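Testers wanted: do can organizers do anything at all?

Skellport, posted July 10, 2025

Every storage brand now sells a plastic tray with lanes in it and promises a tidier fridge. We have our doubts. Nuruvside reviews household goods, and before we tell readers to spend money on one more piece of molded plastic, we want people who buy drinks by the case to live with one and complain to us in detail.

We need 30 households in the Skellport area for 2 weeks in July. You'll get one three-lane tray and one open bin. Week one, your cans go in the bin, any old way. Week two, they go in the tray, sorted by drink. You keep a short diary: who put cans away, who didn't, what rolled out, what got shoved in sideways. We expect a lot of blank days, and we'd like to see those too. Please don't fill them in from memory on the last night.

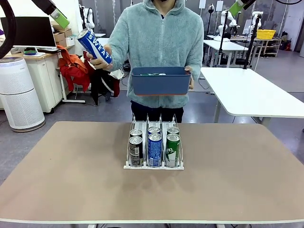

Six cans in the three-lane tray, with the bin held behind it.

It looks fine on a table. Most things do. Our questions are about a crowded shelf, a teenager in a hurry and a twelve-pack that doesn't divide by three flavors.

Who should apply: anyone with a working fridge and a steady supply of standard cans. Neat people are welcome but we already have plenty. If you've bought an organizer before and it ended up in the garage, say so, you go to the top of the list. Please don't apply if you work for a company that makes or sells storage products. That includes Laaksonen and Grulodby, whose catalog claims are what got us started.

Pay is $496 per household, sent after the second diary comes in. One diary gets you nothing, sorry. You buy your own drinks. You can keep the tray if you still want it.

To apply, write to Marcelino Garrido at the Nuruvside test desk. Tell him what you drink, how many people open your fridge and where the cans go now. Questions about payment go to Gonzalo Moya at the same desk.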